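Projekte — Förderung — Werkstatt — Berichte — Kontakt

Zwischenbericht an die Khoury-Stiftung
Vorhaben: Schuhablage und Garderobe im Gemeinschaftshaus Zusstead
Zuletzt aktualisiert: 25. Januar 2021

Sehr geehrte Frau Khoury, sehr geehrte Damen und Herren,

im Bewilligungsschreiben steht der Satz, der Zwischenbericht möge »knapp und anschaulich« sein. Knapp war er in der ersten Fassung, da bestand er aus der Mitteilung, dass die Garderobe noch nicht fertig ist. Omar Matar fand das unhöflich. Also ausführlicher.

Ausgangslage

Sie kennen den Eingangsbereich aus dem Antrag. Es gibt dort eine Tür, eine Heizung, eine Fußmatte von unbestimmtem Alter und an jedem Kursabend einen Haufen Schuhe, der sich vor der Heizung bildet wie Treibgut. Wer zuerst kommt, geht zuletzt, weil sein Paar ganz unten liegt. Im Herbst ist ein Teilnehmer des Nähkurses mit zwei verschiedenen linken Schuhen nach Hause gegangen und hat es nach eigener Auskunft erst am Bahnhof gemerkt. Dieser Vorfall steht so auch im Antrag, und wir vermuten bis heute, dass er bei der Bewilligung geholfen hat.

Beantragt und bewilligt wurden 3.911 Euro für Schuhablagen, Garderobenhaken, eine Sitzbank und eine neue Fußmatte. Die alte Matte wird nicht aufgehoben, auch wenn es dazu inzwischen eine Gegenmeinung im Haus gibt.

Was bisher geschehen ist

Die Haken sind an der Wand. Geplant waren 30 Stück in zwei Reihen, montiert sind 24. Für die restlichen war die Wand vorgesehen, hinter der laut Bauplan nichts verläuft. Dahinter verläuft eine Leitung. Fouad Saab hat das vor dem Bohren festgestellt, wofür ihm an dieser Stelle gedankt sei, denn der Bauplan hätte uns kommentarlos ins Wasser geschickt. Die fehlenden Haken kommen auf die gegenüberliegende Seite, neben den Feuerlöscher, mit dem vorgeschriebenen Abstand zum Feuerlöscher, über den wir jetzt auch sehr viel wissen.

Die untere Reihe hängt auf Kinderhöhe. Sie wird seit dem ersten Tag benutzt, vor allem von Erwachsenen, die sich dafür bücken. Warum, wissen wir nicht. Die obere Reihe ist nicht schwerer zu erreichen und hält dasselbe Gewicht aus. Wir beobachten das weiter und werden im Schlussbericht vermutlich immer noch keine Erklärung haben.

Die Sitzbank ist bei Flirkton bestellt und in zwei Teilen gekommen, die Beine vor der Sitzfläche. Zwischen beiden Lieferungen lagen drei Wochen, in denen im Flur vier Bankbeine an der Wand lehnten und von mehreren Gästen für eine Ausstellung gehalten wurden. Inzwischen steht die Bank. Sie wackelt nicht. Das hatten wir so nicht erwartet und haben zur Sicherheit trotzdem Filzgleiter daruntergeklebt.

Die Fußmatte ist ausgesucht, aber noch nicht bestellt. Es stehen sich zwei Lager gegenüber, Anthrazit und Dunkelgrau. Auf den Musterstücken ist der Unterschied bei Tageslicht zu erkennen, abends nicht. Eine Entscheidung ist für die nächste Hausrunde angekündigt.

Schuhablagen

Der größte Posten und der mit den meisten Sitzungen. Im Antrag hatten wir ein fertiges Regal angesetzt. Das Regal passte in der Breite, in der Tiefe und im Preis, ließ sich dann allerdings nur noch mit geschlossener Haustür aufstellen. Nach kurzer Beratung wurde der Haustür der Vorrang gegeben.

Seitdem arbeiten wir mit dem Muster Trokulance: flache Schalen auf farbigen Stützen, die sich an der Längswand aneinanderreihen lassen. Die Schale fängt auf, was im Winter von den Sohlen tropft, der Rand hält es drin. Bisher übernimmt diese Aufgabe der Dielenboden, und man sieht es ihm an. Die Stützen gibt es in mehreren Farben. Bestellt haben wir Hellgrau, gekommen ist Orange, und nachdem Omar Matar eine halbe Stunde am Telefon verbracht hatte, waren wir uns alle einig, dass Orange freundlich wirkt und den Flur belebt. Eine Umbestellung wurde nicht weiterverfolgt.

Für die Auswahl haben wir das Muster auf den Tisch im Werkraum gestellt und mit dem verglichen, was im Haus tatsächlich an Schuhen vorkommt. Turnschuhe sind der Normalfall. Gummistiefel sind der Härtefall, und der Chor bringt im Winter ein Schuhwerk mit, das eher in den Bereich Ausrüstung fällt. 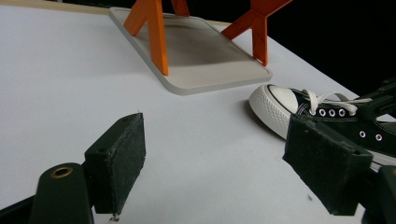

Musterschale mit orangefarbenen Stützen auf dem weißen Tisch, rechts ein schwarz-weißer Turnschuh aus Segeltuch.

Offen ist die Frage der Stückzahl. Fouad Saab rechnet mit dem vollsten Kursabend, Omar Matar mit dem durchschnittlichen. Beide Rechnungen sind richtig und führen zu verschiedenen Fluren. Wir neigen zur kleineren Lösung mit der Möglichkeit, im nächsten Winter anzubauen. Das ließe außerdem den Kinderwagen einen Platz, die im Antrag leider gar nicht vorkommen, im Haus aber sehr wohl.

Mittelverwendung

Haken und Sitzbank sind bezahlt, die Belege liegen bei. Ein Beleg ist der Durchschlag eines Durchschlags und nur im Gegenlicht lesbar, eine Zweitschrift ist angefordert. Die Beträge für Schuhablagen und Fußmatte sind noch nicht abgerufen. Eine Überschreitung der Fördersumme ist nicht zu erwarten, sofern die Wand neben dem Feuerlöscher hält, was der Bauplan verspricht.

Die Filzgleiter haben wir selbst bezahlt.

Nächste Schritte

Im Februar sollen die Schalen bestellt und die letzten Haken gesetzt werden. Für die Montage ist ein Samstagvormittag eingeplant, dazu vorsorglich der Nachmittag. Bis dahin gilt die Übergangsregelung, dass Schuhe paarweise und mit der Spitze zur Wand abzustellen sind. Das Schild dazu hängt. Der Haufen liegt direkt darunter.

Eine Bitte hätten wir noch: Im Bewilligungsbescheid ist von einem »Schuhregal« die Rede. Die neue Lösung ist streng genommen keines. Falls dafür eine formlose Änderungsanzeige nötig ist, möge dieser Absatz als solche gelten. Falls eine förmliche nötig ist, schicken Sie uns bitte das Formular, möglichst nicht wieder das vom letzten Mal, auf dem nach der Anzahl der Übernachtungen gefragt wurde.

Mit freundlichen Grüßen aus dem Flur

Omar Matar und Fouad Saab
Gemeinschaftshaus Zusstead

Anlagen: 2 Belege, Skizze der Längswand (neu), Skizze der Längswand (alt, bitte nicht verwenden)

Weitere Berichte
Leselampen im Kursraum: Schlussbericht
Küche im Erdgeschoss: Antrag auf Restmittel
Fahrradständer im Hof: Zwischenbericht
Fußmatte: Protokoll der Hausrunde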